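Bredum Parents Board > Schools > Gifted & Advanced

Thread: Pull-out math vs. staying in the classroom (4th grade)

plelter_mom
Posted Saturday, November 5, 2022
Ok so we got the letter. My son qualified for the pull-out math group at Plelter Elementary and I have a week to sign or not sign. It's two mornings a week, and he'd miss regular math both days plus a chunk of writing. I'm torn! He likes his classroom teacher a lot and he's the kind of kid who worries when he comes back in and everybody is already halfway through something. Has anyone done it and been glad? Or done it and pulled them back out?

BMercado
We did it for two years with my daughter and I'd sign. First month was bumpy, mostly over the make-up work. After that she figured out which stuff the teacher cared about and which she didn't. Ask up front whether he has to do BOTH sets of homework. At our school the answer was yes until a bunch of us complained.
-- Booker Mercado, dad of two

quietcornfield
I'll be the grump. We left the pull-out in April and don't miss it. It was logic puzzles and a lot of worksheets with a cartoon owl on them. My kid was doing harder math at the kitchen table with his grandfather. The writing time he lost was the bigger deal for us, he's still catching up on paragraphs.

plelter_mom
Ugh, the writing is exactly what I'm worried about. Did they give you anything in writing about what the group covers? Our letter is one page and most of it is the bus schedule.

quietcornfield
Nope. I asked twice. Got a brochure.

BMercado
Respectfully, that was the old teacher with the owl sheets. The group has been using the Pálfi books this year and they're a lot meatier. My younger one is in it now and came home wanting to argue with me about prime numbers, so something is going on in there.

vtoth_bredum
Hello, I teach sixth grade math (not at Plelter, across town) so take this for what it is. I get kids from both kinds of programs and after a few weeks I mostly can't tell who was in what. What I do notice is which kids are used to being stuck on a problem for a while. Some pull-outs are good at that and some classrooms are too. I'd go and sit in on a session before you sign. They're supposed to let parents do that if you call the office first.
Vilmos Tóth

BMercado
^ yes, do the visit. I did one and it helped.

sallyontheridge
Can I add the after-school route? We said no to pull-out and put the money into the Drekar Saturday workshops instead. $310 for the semester, and there's a sibling rate. Mine goes in the mornings and doesn't miss a minute of class. It's more hands-on than the school stuff and there's not a grade attached, so she relaxes. 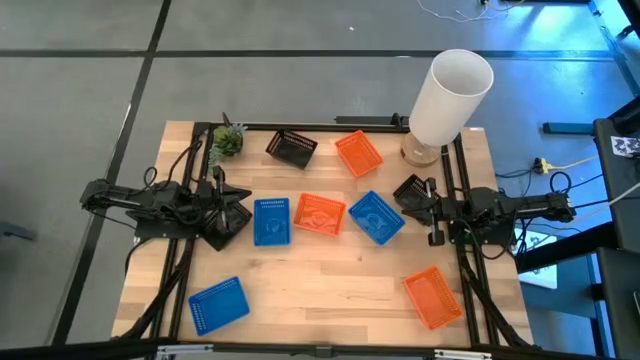
The worktable at Drekar, baskets out

They do a math block and then a project block, and she talks about it all the way home. Only downside is the parking, get there early or you'll be walking from the library.

quietcornfield
$310 is not nothing though. I don't love that the answer for bright kids in this district is always "well, you can pay for it."

sallyontheridge
Oh I agree with you! It went up $50 from last year too. They have a scholarship form but you have to ask for it at the desk, I've never seen it on the website.

BMercado
I think you can do both, for the record. But two programs plus soccer just about finished us off, so, you know. Watch the calendar.

nell_k
Chiming in from the middle school side. The thing I wish I'd asked is whether pull-out counts toward placement in 6th. We assumed it did. For us placement was just the spring test, and the group didn't come into it at all. Maybe they've changed it since.

vtoth_bredum
Still the spring test, plus a teacher recommendation now. The recommendation comes from the classroom teacher and not the pull-out teacher, so it's worth staying on top of the regular math either way.

plelter_mom
Ok that is super useful, thank you. I called the office and I'm going in to watch on Thursday. I also asked about the homework and they said "it depends," lol. My son's vote is that he'll go if his friend goes, and his friend's mom is waiting to hear what I do.

quietcornfield
Ask to see a week of the worksheets while you're there. If there's an owl, run.

BMercado
There's no owl! Let us know how Thursday goes.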